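November, workshop notebook, table linen and lamp work for the Grostville room

9:10 am. Started on the runner question again. Wakana brought the three runners over from the store cupboard and we laid them one after another on the checkered cloth. The plain brown one disappears. The striped one fights with the checks and I don't want to see it again. The tan one with the white flowers stays. Kenta prefers no runner at all, noted here so he can say so later.

The cloth itself is the white and pale yellow check from Vidal. It came folded in a square and the creases held through two washes. Pressed it on the table over a towel, medium heat, a little water from the spray bottle. Two creases are still there if you get your face down to it. Leaving them for now. If we order a second cloth, ask for it rolled.

Hem on the long side: Ye-seo found 10 cm of stitching that had let go near the corner. She closed it by hand with the off-white thread, not the yellow, which is too strong a color next to the pale squares. Good repair. Thread is in the flat tin with the bobbins, second shelf.

10:40 am. Runner slides. It moves every time somebody leans on the table to reach across. Tried:

-- Double-sided tape, short pieces at the ends. Holds, but lifts fuzz from the back of the runner. Stopped after one go.
-- Strip of rubber shelf liner, 2 cm narrower than the runner on each side. Holds well. You can see a faint ridge in low light.
-- A few loose basting stitches straight through to the cloth. Holds, no ridge, takes five minutes to undo for washing.

Going with the basting. Riku wants to try snaps on the next one. Fine, but he sews them.

Lunch.

1:15 pm. Lamp. Three candidates were on the list and two are out. The Suvley clamp lamp needs a table edge and would bite into the cloth. The tall one from Wonville is a nice lamp for somebody with a bigger table. That leaves the silver gooseneck with the round base, which takes up very little room and bends down low enough to light handwork without shining in the face of whoever sits across.

Position: tried it at the back corner, in the middle, and toward the left. Middle is useless, it sits right where you want to spread the work out. Left is best for Natsumi and me. Kenta is left-handed and gets the shadow of his own hand, so he will move it and should put it back afterward. Wrote that on the sheet by the door.

Checked the base for rough spots before letting it stand on the cloth. Ran a scrap of nylon stocking around the underside and it caught in one place. Took the burr off with 80 grit, then wiped it down twice with a damp rag. Stocking passes clean now. Should cut a felt circle for it anyway, the gray felt offcuts are big enough.

Cord is the part I don't like. It runs over the cloth to the front, and the front is where people sit down and get up. If a sleeve or a chair arm takes it, the lamp goes and the runner goes with it. Options are to run it off the back of the table and along the wall, or to sew two small fabric loops on the underside of the hem. Back of the table is simpler but needs an extension lead. Wakana thinks there is one in the blue crate. There was not one in the blue crate.

3:00 pm. Chair. The black mesh one with the headrest is comfortable for long sewing and wrong for this table in one respect, the armrests. At the height I like they meet the table edge and push the overhang of the cloth up into folds. Lowered the seat one notch, which cleared it, but then my elbows are too high after half an hour. Natsumi had no trouble at the lower setting. Will try a cushion.

Rub count on the spare piece of the yellow check: Ye-seo ran it to 2,000 on the little rig and stopped there for the day. Slight fuzz on the surface, no thinning when held up to the window, color unchanged as far as any of us can tell. The tan runner fabric has not been done yet. The flowers will be the weak point, I expect, so put the rubbing head over a flower and the plain ground both, and log them separately.

To do:

Extension lead, flat plug if possible
Felt circle for lamp base
Runner fabric on the rig, flower and ground
Ask Vidal about a rolled cloth and whether the yellow is the same dye lot
Riku, snaps, only on a sample first
Return the Wonville lamp, box is under the bench

4:20 pm. Left the table set up with the runner on and the lamp toward the left so everyone can look at it fresh in the morning.

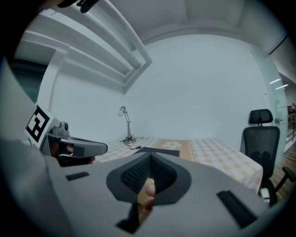

Wakana asked whether the runner should be shorter so the ends don't reach the edge. I'd rather wait until it has been washed once. If it shrinks the way the brown one did, we get the shorter length for free, and if it doesn't, Ye-seo can take it up with the machine. Wash warm, line dry, measure before and after and write both numbers on the next page.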